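4.2 Perception of grasp onset on crowded shelves

The planner of Section 3 needs to know at which moment a product leaves the shelf. In our first version, called Dinelel, this moment was taken from the closing of the fingers alone. The result was poor on shelves where several copies of one bottle stand close together, as the tracker often changed its identity to a neighbor when a hand covered the label.

We therefore separate two questions. The first is which hand is in contact – the other one may stay open near the product and must not start a new event. The second is which copy is held. For this we keep a short memory of the slots on each shelf board, and we compare the slots again when the forearms uncover them. The labels are used only for the product class.

We annotated 563 clips by hand and kept 91 of them for testing. The tracker runs on windows of 300 frames, and windows with a lost hand are sent to the Genard tool for manual correction. Figure 6 gives a typical case: the right hand holds a white pump bottle, the left hand is open beside it, and similar bottles stand in the same row.
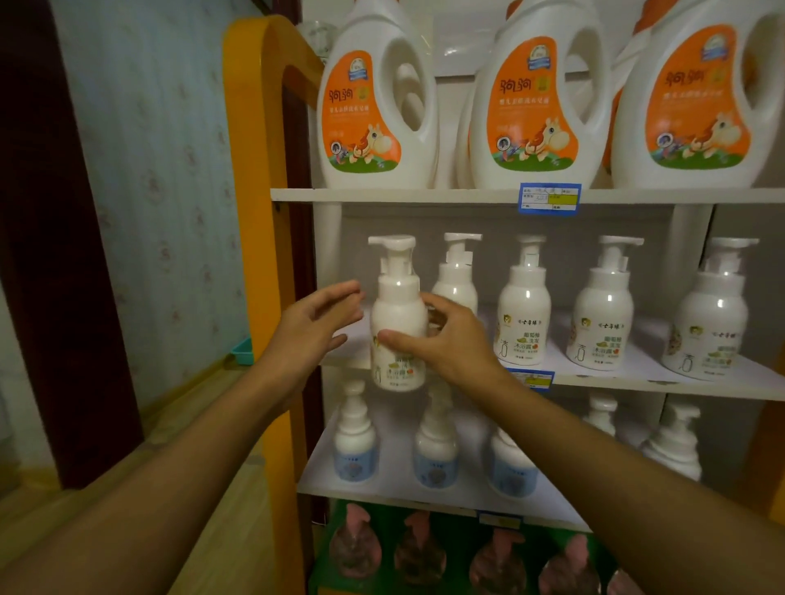
Figure 6. Grasp onset among similar products, head view.

Sandrine Pruvost remarked, on reading a draft of this section, that a slot memory will fail when the products are pushed forward after each removal, and that the planner should then receive no identity at all.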